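Hultport Transit Safety Advisory Board
Minutes, December meeting
Station House Annex, Room 2

Called to order at 6:05 p.m. by Chair Teodoro Sepúlveda. Quorum present. Lt. Chaiwat Saengthong attended for the transit police. The member for the Zutlow district was excused.

1. Minutes of the previous meeting
Approved with one correction: the name of the east side terminal is Plinell, with two l's at the end.

2. Public comment
A rider from the Figueroa line asked why the lower entrance at Figueroa station is locked in the evening while the elevator next to it stays on. She said people ride down, find the gate closed and have to ride back up. The chair asked staff to find out who sets the gate hours and reply to her in writing.

A second speaker said he was robbed of his phone on the Plinell platform in the fall and had not heard from anyone after giving his statement. Lt. Saengthong took his contact details and spoke with him in the hall. The speaker did not return to the meeting.

A third speaker wanted to talk about fares. The chair told him fares are not before this board and gave him the number for the transit office.

3. Police report
Lt. Saengthong reported on phone snatchings. Most are happening on trains stopped at a platform with the doors open. The thief stands near the door, takes the phone as the doors start to close and leaves by the nearest stairs. Riders seated next to the door are the usual targets. Two arrests were made at Zutlow station during the month, and both cases are with the county prosecutor. He would not discuss them further.

He said the department gets the best results when a theft is reported the same evening. Platform video is kept for 10 days and then recorded over, unless an officer has asked for it to be held. Several reports last month came in after the video was gone.

A member asked if the video could be kept longer. Staff said the recorders at Hultport Central could handle it now, but the ones at Zutlow and Plinell are older and would need new drives. Staff does not have a price. The chair asked for one by the next meeting.

A member asked about plainclothes officers. Lt. Saengthong said they are used on the Figueroa line and he would not give numbers or shifts in an open meeting.

4. Help phones
Staff tested the help phones on all platforms. The phone at the north end of Plinell rings through to the dispatcher but the dispatcher cannot hear the caller. A work order is open. The phone on the Zutlow mezzanine was working but the sign over it is missing.

Discussion followed on whether riders know what the phones are for. One member said she had taken them for fire alarms for years. Staff will bring two sample stickers for the board to look at.

5. Poster order
The board reviewed the text of the "Doors Closing, Phone Away" poster. The second line was changed from "Be aware of your surroundings" to "Hold on to your phone when the doors are open." The non-emergency number is to be printed larger.

Motion to order 700 posters with the revised text, to be put up in trains and on platforms. Seconded. Carried, with one member opposed. She asked the minutes to show that she would have liked the money to go toward lighting on the Plinell stairs.

6. Overnight parking lot patrols
The patrol at the Zutlow lot has been extended through the winter. Catalytic converter thefts there are down, according to Lt. Saengthong, but he said some of that activity may have moved to the street parking behind the lot. The street belongs to the city precinct. He will ask the precinct for its reports and share what he is allowed to.

The light at the lot's back fence is still out. This was also reported at the last two meetings. The chair will call the facilities office himself.

7. Other business
The complaint form on the board's page has a broken link. Staff will fix it.

Written reports of harassment on trains will be answered within 24 hours from now on, weekends included. Staff asked that members send any they receive directly to the front office and not to each other.

The lost property report was put off until next month for lack of time.

Adjourned at 7:40 p.m. Minutes taken by board staff and subject to approval at the next meeting.
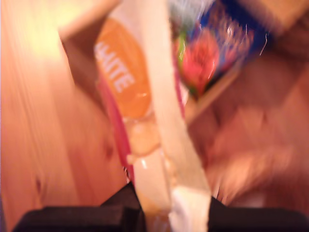 How long does a rider have to report a theft before the platform video is recorded over?
Platform video is kept for 10 days, and after that it is recorded over unless an officer has asked for it to be held.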